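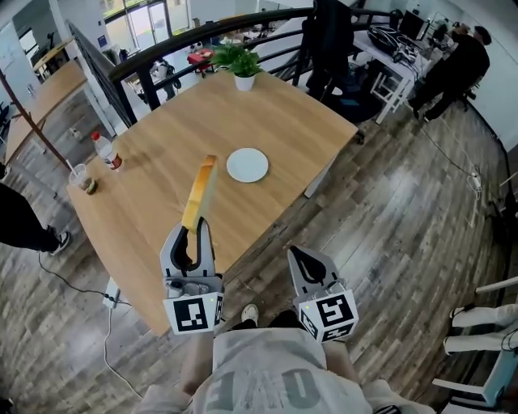 4. Recording a demonstration: toast to plate

Kong learns by watching your grippers, and it will copy your bad habits faithfully. Read the whole section before you pick anything up.

4.1 Put the plate on the table within easy reach. Drinks may stay if they stand well away from the plate.

4.2 Take one gripper in each hand. Keep sleeves and thumbs off the square markers. A covered marker means a lost track, and a lost track means doing it again.

4.3 Press Record on the tablet and hold both grippers still for 2 seconds.

4.4 Close the left gripper on the slice, gently. Kong has no opinion about crumbs, but you may.

4.5 Lower the slice onto the plate, open the gripper and back away. Leave the right gripper open and out of the way. It is tempting to wave it about.

4.6 Press Stop. Reset the table and repeat until you have 100 good takes.

Note: Move at the speed of a person who has already had coffee. Slow, careful takes produce a slow, careful robot, and Lavanya Bhat at the Redville site once waited most of a Thursday for breakfast.

Caution: Route cables away from your feet before recording — the grippers do not bounce.

Caution: Do not eat the toast between takes. Kong will not mind, but the slice changes shape and the takes stop matching.

4.7 Upload the takes before switching off the tablet. Unsent takes are deleted at shutdown.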